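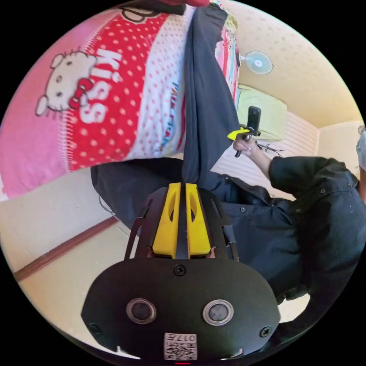
April, kurz nach halb sieben abends

Ich sitze am Küchentisch, der Tee ist schon wieder kalt, und ich habe mir fest vorgenommen, heute endlich mal wieder ein paar Zeilen zu schreiben. Zwei Wochen Pause, das geht ja eigentlich gar nicht. Aber der Balkon! Der Balkon frisst mich auf, und zwar mit Haut und Haaren.

Also, der Reihe nach. Heute Morgen bin ich um 7 Uhr raus, im Bademantel, weil ich nachsehen wollte, ob die Tomaten die Nacht überlebt haben. Ich hatte sie gestern nach draußen gestellt (viel zu früh, ich weiß, ich weiß), und prompt war es gegen Morgen richtig kalt. Sieben von neun sehen gut aus. Die anderen beiden lassen die Blätter hängen wie nasse Socken. Ich habe sie trotzdem wieder reingeholt und auf die Fensterbank im Schlafzimmer gestellt, vielleicht wird das noch. Die Kräftigste ist die Sorte Horgan, von der ich nur ein einziges Tütchen ergattert habe, auf der Saatgutbörse im Februar. Gelbe Früchte soll sie tragen, fast so groß wie Pfirsiche. Ich bin sehr gespannt!

Danach Frühstück, Brötchen von vorgestern aufgebacken, und dann musste ich in die Stadt, weil mir die Erde ausgegangen ist. Bei Skudano war natürlich die Hölle los. Alle Welt kauft im April Geranien, als gäbe es morgen keine mehr. Ich habe eine halbe Ewigkeit an der Kasse gestanden, mit zwei Säcken torffreier Erde auf dem Wagen, und vor mir hat eine Frau über den Preis von einem Olivenbaum verhandelt. Verhandelt! Im Gartencenter! Sie hat tatsächlich einen Rabatt bekommen, wegen einer Macke im Topf. Ich war schwer beeindruckt und habe dann brav den vollen Preis bezahlt.

Der Rückweg mit dem Bus war eine Plackerei. Ab Rukport muss man ja umsteigen, und der Anschluss war weg, bevor ich den zweiten Sack überhaupt aus der Tür hatte. Zwanzig Minuten an der Haltestelle, Wind von vorn, aber immerhin Sonne. Nebenan blüht gerade die große Zierkirsche, da habe ich einfach auf meiner Erde gesessen und geguckt. War eigentlich der schönste Moment vom ganzen Tag.

Nachmittags dann umgetopft, bis mir der Rücken wehtat. Salat, Radieschen, die Kapuzinerkresse in den langen Kasten am Geländer. Der alte Rosmarin hat den Winter leider nicht geschafft, innen alles braun und bröselig, und ich habe ihn mit echtem Bedauern auf den Kompost gegeben — immerhin hatte ich ihn seit dem Umzug. Vielleicht hole ich mir einen neuen, vielleicht probiere ich es stattdessen mit Salbei. Den esse ich sowieso lieber, in Butter, mit Gnocchi.

Ach ja, und das Rankgitter von Trorik ist angekommen, nach ewigem Warten. Die Anleitung besteht aus lauter winzigen Zeichnungen ohne ein einziges Wort, und eine Schraube ist übrig geblieben. Es steht aber! Ich habe mehrmals kräftig dran gerüttelt. Die Wicken kommen dann nächste Woche davor, die sind noch zu mickrig, und drinnen auf der Heizung haben sie es gerade ganz gemütlich.

Jetzt habe ich Erde unter den Nägeln, die auch nach dreimal Schrubben nicht rausgeht, und einen Bärenhunger. Es gibt Nudeln mit dem Rest Pesto, für mehr reicht es heute nicht. Und vor dem Schlafengehen muss ich unbedingt noch das Vlies über den Salat legen, für die Nacht ist wieder Frost angesagt. Hoffentlich vergesse ich es nicht — ich schreibe mir lieber gleich einen Zettel an die Balkontür.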